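TICKET 154 – Low spirit strength on second distillation, still no. 2
Opened: September 27, 2023
Site: Adska distillery
Equipment: wash still no. 1, spirit still no. 2 (Nosov pattern, steam coils), shared spirit safe
Priority: normal
Status: closed, monitoring

Summary of fault

Spirit runs from still no. 2 are coming over weaker than the log says they should. The cut to hearts is being reached late and the hearts are short. Seven runs are affected. The wash still is performing as expected and the low wines arrive at normal strength. No alarm has been raised by the control panel at any point.

The same malt, yeast and fermentation times have been in use since April. Washback temperatures are in range. The fault therefore sits somewhere between the low wines charger and the spirit receiver.

Entry 1

Checked the hydrometers in the spirit safe against the reference set. Both read correctly after temperature correction. Swapped them over and repeated the reading. No change. Hydrometers ruled out.

Checked the safe thermometer. It reads slightly high, but the error is too small to account for the loss of strength. Replaced it anyway and noted the new serial number in the paper log.

Entry 2

Looked at the charge. Still no. 2 should be filled to 75 per cent of working capacity. The sight glass agreed with the dip on two consecutive charges, so overfilling is not the cause. Foreshots and feints from the previous run are being returned to the charger in the usual proportion.

Took a sample from the charger before and after mixing. The first was noticeably weaker than the second. The charger had been standing overnight and had layered. Operators have been asked to run the mixing pump before every charge. This had been dropped from the shift sheet when the sheet was retyped.

Entry 3

Two further runs with the charger properly mixed. Some improvement, but the hearts are still short. Mixing was part of the fault and something else remains.

Steam pressure at the coil inlet was steady. Steam trap on the return line was opened, cleaned and refitted. Condensate was flowing freely before and after.
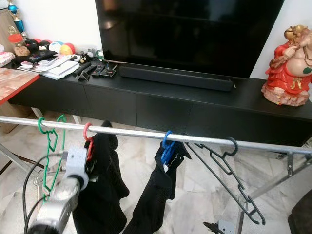
Adska Stillhouse Bulletin – Issue 7, page 2

Entry 4

Moved on to the condenser. Cooling water comes from the burn and was colder than in summer, which should have helped if anything. Outlet temperature at the condenser was normal at the start of the run and remained so through foreshots. Once the hearts were coming over, the distillate flow at the safe was faster than the run sheet allows.

A fast run carries more water and heavier vapour over the neck, with less reflux on the way up. That matches the strength readings. The question was why the flow was fast when the steam valve was set to the same mark as before.

Entry 5

Steam control valve removed from still no. 2 and inspected. The Ryu positioner on the valve had slipped on its spindle. At an indicated setting of 40 the valve was open well beyond that. The grub screw holding the collar was loose and had scored the shaft. The inlet pressure gauge is upstream of the valve, so it gave no sign of the problem.

Correction to the above: the setting should read as the normal hearts mark, not 40. The panel scale was changed at the last service and the old figures no longer apply.

Collar cleaned up, screw replaced, thread lock applied. Positioner zeroed with the valve fully shut, then stroked to full travel and back. Indicated and true positions now match.

Entry 6

Test run with mixed charge and repaired valve. Flow at the safe within limits throughout. Cut to hearts reached on time. Strength at the start of hearts back to the log figure, and the fall across the run follows the old curve closely. Feints cut taken by strength as normal.

New make nosed against the retained sample from April. Clean, no excess feints character. The seven affected runs were a little heavy and oily. They have been held in a separate receiver and will not be filled to cask until the blender has passed them.

Cause

Primary: loose collar on steam valve positioner, giving a higher steam rate than indicated.
Secondary: low wines charger not mixed before charging.

Neither fault was large enough to trip an alarm. Together they brought the hearts down enough to show.

Actions

– Mixing pump step put back on the shift sheet, with a signature box.
– Positioner collars on both stills to be checked at each monthly clean.
– Rondov asked to quote for a pressure gauge downstream of the control valve.
– Panel scale and run sheet to be brought into line. Old sheets to be withdrawn from the stillhouse.
– Held spirit to be sampled and reported under a separate ticket.

Ticket closed after the test run. Reopen if hearts fall short on any later run with the same charge.

Comments

stillman_west: We had the same thing with a slipped collar. Paint a line across the collar and the shaft, then you can see at a glance if it has moved.

copperdog: Was the vapour temperature at the neck logged? I would have expected it to show the fast run earlier.

Reply from site: There is a probe, but it was not being recorded on no. 2. It is now.

maltfloor: Layering in the charger catches people out every autumn. Ours has a timer on the pump.

Related tickets

Spirit safe lock stiff after cleaning
Wash still frothing at start of boil
Low wines charger – dip and sight glass disagree
Feints receiver pump losing prime
Condenser outlet warm in dry weather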